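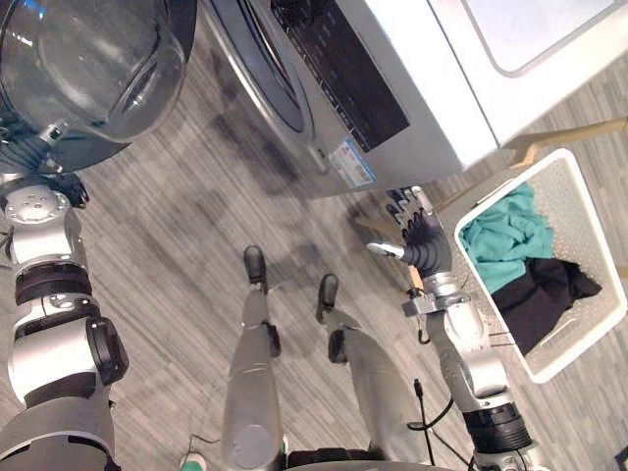 발타프 지침(Balthorpe Guidelines)은 가정용 휴머노이드 로봇이 세탁 작업을 할 때 지켜야 할 동작 한계와 시험 절차를 정한 민간 권고안이다. 로봇 제조사 모투라(Motura)와 시험 기관 부르켁스(Wurkex)가 함께 작성했다. 법적 구속력은 없으나 인용은 많이 된다. 준수 여부는 별개의 문제이다.

구성
본문은 31개 조항과 부속서 3편으로 이루어진다. 초안에는 의견 1137건이 접수되었으며, 그중 상당수가 '빨래'의 정의에 관한 것이었다. 최종본은 빨래를 "형상이 미리 정해지지 않은 섬유 제품"으로 정의한다. 양말은 부속서 나에서 따로 다룬다.

주요 내용
드럼 세탁기의 문이 열려 있는 동안 로봇은 문과 경첩 사이에 손가락을 넣어서는 안 된다. 문 가장자리를 체중 지지에 쓰는 것도 금지된다. 바닥에 앉은 자세로 작업할 때는 두 다리의 위치를 먼저 확정한 뒤 팔을 움직이며, 케이블은 관절의 가동 범위 밖에 둔다. 바구니에서 옷을 꺼낼 때는 한 번에 한 점을 원칙으로 하되, 엉킨 옷은 한 점으로 본다. 이 예외 덕분에 시험 통과율이 눈에 띄게 올랐다.

시험
합격 기준은 연속 시행 성공률 95퍼센트이다. 카펫 타일 바닥에서의 시험은 선택 사항이었다가 개정판에서 필수가 되었다. 옷의 앞뒤를 구별하는 능력은 평가하지 않는다.

평가
미탈(Mittal) 연구소는 문과 경첩에 관한 조항은 명확하다고 보았으나, "적절한 힘"이라는 표현이 본문에 거듭 나오면서도 수치는 부속서에조차 없다는 점을 지적했다. 작성 측은 다음 개정에서 검토하겠다고 답했다. 직전 개정 때의 답변도 같은 문장이었다.

같이 보기
협동 로봇
휴머노이드 로봇
드럼 세탁기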